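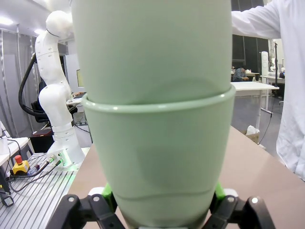 컵을 겹쳐 두면 자리는 덜 차지하는데 아침마다 두 개가 한꺼번에 딸려 나와서 결국 한 손으로는 꺼낼 수 없다고, 한 응답자는 자유 기술란에 적었다. 같은 문항에서 비슷한 취지의 진술이 반복되었으며, 본 절은 이 진술들을 출발점으로 하여 공용 탕비실에서의 컵 포개기 관행과 그에 따르는 분리 문제를 다룬다.

그림 4. 같은 색의 컵 두 개를 포갠 상태. 위 컵의 아랫부분이 아래 컵 안에 들어가 있다.

4.2 포개기 보관과 분리의 문제

4.2.1 용어와 범위

본 연구에서 ‘포개기’는 동일하거나 유사한 형태의 용기를 하나의 축을 따라 안쪽으로 끼워 넣어 보관하는 행위를 가리킨다. 용기를 뒤집어 바닥과 바닥, 또는 입구와 입구를 맞대어 쌓는 경우는 ‘쌓기’로 구분하였다. 두 행위는 일상어에서 엄밀히 구별되지 않으며, 설문 응답에서도 혼용되었다. 이에 따라 자유 기술 응답의 분류 과정에서는 문맥상 안쪽으로 끼워 넣는 동작이 분명한 경우에만 포개기로 처리하고, 판단이 어려운 응답은 분석에서 제외하였다.

손잡이가 있는 머그는 포개기의 대상에서 제외되는 경우가 많다. 손잡이가 아래 컵의 테두리에 걸려 깊이 들어가지 못하고, 기울어진 상태로 멈추기 때문이다. 따라서 본 절의 논의는 손잡이가 없고 아래로 갈수록 좁아지는 컵에 한정한다. 그림 4의 컵은 무광의 옅은 민트색이며, 위 컵은 아래쪽으로 약간 좁아지고 아래 컵의 테두리는 둥글고 조금 두껍다. 이하에서 ‘테두리’는 아래 컵의 입구 둘레를, ‘삽입부’는 위 컵 가운데 테두리보다 아래로 들어간 부분을 뜻한다.

4.2.2 조사 방법

조사는 Nasier 건물의 공용 탕비실에서 실시하였다. 설문 대상은 탕비실을 정기적으로 이용하는 200명이며, 설문은 9월에 배부하여 같은 달에 회수하였다. 문항은 컵의 보관 위치, 세척 후 처리 순서, 꺼낼 때의 불편, 개인 컵과 공용 컵의 구분 여부로 구성하였다. 관찰 기록은 설문과 별도로 수집하였다. 선반에 놓인 공용 컵의 상태를 하루의 업무 시작 전과 종료 후에 확인하고, 컵 한 개를 한 건으로 하여 총 948건을 기록하였다. 관찰 기간에는 선반의 배치를 변경하지 않았으며, 이용자에게 특정한 보관 방식을 권고하는 안내문도 게시하지 않았다.

공용 컵은 Gultura 계열의 무손잡이 컵으로 통일되어 있었고, 선반은 Lockyer 조립식 선반을 사용하였다. 선반의 칸 높이는 조절할 수 있으나 조사 이전부터 고정된 상태로 운용되어 왔다. 기록 양식은 Conosex 생활용품 조사에서 사용한 양식을 바탕으로 하되, 건조 여부를 기입하는 항목을 추가하였다. 건조 여부는 기록자가 컵 안쪽을 마른 종이로 닦아 확인하였다.

4.2.3 결과

전체 관찰 기록 948건 가운데 포개진 상태로 확인된 것은 413건이었다. 나머지는 선반에 한 개씩 놓여 있거나, 건조대에 엎어져 있거나, 쌓기에 해당하는 상태였다. 포개진 컵은 선반의 안쪽 칸보다 앞쪽 칸에서 더 자주 확인되었다. 이는 공간을 절약하려는 의도로 포개기가 이루어진다는 통념만으로는 설명하기 어렵다. 안쪽에 빈 공간이 남아 있는 상태에서도 앞쪽의 컵 위에 다른 컵을 끼워 넣은 사례가 반복되었기 때문이다. 팔을 깊이 뻗지 않고 손이 먼저 닿는 자리에 컵을 내려놓는 습관이 작용한 것으로 해석된다.

설문에서는 응답자 200명 가운데 154명이 포개진 컵을 분리할 때 불편을 겪은 적이 있다고 답하였다. 불편의 내용은 크게 두 갈래로 나뉘었다. 첫째는 컵이 서로 밀착되어 한 번에 빠지지 않는다는 응답이고, 둘째는 분리하는 과정에서 음용면에 손이 닿는 것이 꺼려진다는 응답이다. 후자는 설계 단계에서 예상하지 못한 내용으로, 선택지에 포함되어 있지 않았음에도 자유 기술란에 다수 등장하였다. 위 컵을 뽑으려면 아래 컵을 다른 손으로 붙잡아야 하고, 이때 손가락이 테두리 가까이 올라가게 된다는 것이다. 일부 응답자는 이를 피하려고 컵의 몸통 아래쪽만 잡고 비틀어 빼는 방법을 쓴다고 하였다.

밀착의 정도는 컵의 건조 상태와 관련이 있는 것으로 보인다. 물기가 남은 상태에서 포갠 컵은 두 벽면 사이에 얇은 수막이 형성되고, 삽입부가 깊을수록 분리에 더 큰 힘이 필요하다. 다만 본 조사에서는 분리에 필요한 힘을 계측하지 않았으므로 이 관계를 정량적으로 제시할 수는 없다. 기록자의 메모에는 업무 종료 후에 확인한 컵이 시작 전에 확인한 컵보다 더 단단히 물려 있었다는 내용이 여러 차례 나타나지만, 메모의 작성 기준이 통일되어 있지 않아 참고 자료로만 취급하였다.

4.2.4 논의

포개기는 선반의 점유 면적을 줄이는 데 분명한 효과가 있다. 두 개를 포갠 컵의 바닥 면적은 한 개의 바닥 면적과 같고, 늘어나는 것은 높이뿐이다. 그러나 늘어난 높이는 선반의 칸 높이에 의해 제한되며, 세 개 이상을 포갤 경우 위쪽 컵을 수직으로 들어 올릴 여유가 부족해진다. 이용자는 이때 컵 묶음 전체를 선반 밖으로 꺼낸 뒤 분리하게 되고, 남은 컵을 다시 선반에 넣는 동작이 추가된다. 설문에서 남은 컵을 제자리에 돌려놓지 않고 조리대에 둔다고 밝힌 응답이 있었던 점을 고려하면, 선반의 정돈을 위한 포개기가 조리대의 혼잡으로 이어질 가능성이 있다.

컵의 형태도 고려할 필요가 있다. 측면의 기울기가 완만한 컵은 깊이 들어가 안정적으로 서지만 벽면의 접촉 범위가 넓어진다. 기울기가 급한 컵은 쉽게 분리되는 반면, 묶음이 높아질수록 흔들림에 약하다. 안쪽 바닥 부근에 작은 턱을 두어 위 컵이 일정 깊이에서 멈추도록 한 제품도 유통되고 있으나, 턱 주변에 찻물이 배기 쉽다는 세척상의 문제가 지적되었다. 두께가 있는 테두리는 손가락을 걸기에 유리하지만, 앞서 언급한 음용면 접촉의 문제를 오히려 키울 수 있다.

색상의 영향은 제한적으로만 확인되었다. 공용 컵의 색이 동일하면 이용자는 어느 컵을 집어도 무방하다고 여기며, 묶음의 맨 위에 있는 컵을 우선 사용하는 경향을 보였다. 그 결과 아래에 놓인 컵은 장기간 사용되지 않은 채 남는다. 색이 서로 다른 개인 컵이 섞인 칸에서는 주인이 자기 컵을 찾기 위해 묶음을 해체하는 일이 잦았고, 해체된 컵이 다시 포개지는 비율은 별도로 집계하지 않았다.

이상의 내용은 단일 건물의 탕비실에서 얻은 자료에 근거하며, 가정의 찬장이나 식당의 주방에는 그대로 적용할 수 없다. 가정에서는 컵의 종류가 더 다양하고, 보관 방식을 정하는 사람과 꺼내 쓰는 사람이 같은 경우가 많다. 식당에서는 세척용 바구니의 칸에 컵을 넣은 채 보관하는 방식이 널리 쓰여 포개기의 빈도 자체가 다를 수 있다. 선반의 칸 높이를 달리한 조건에서의 관찰은 5장에서 다루며, 자유 기술 응답의 분류표는 부록에 수록하였다.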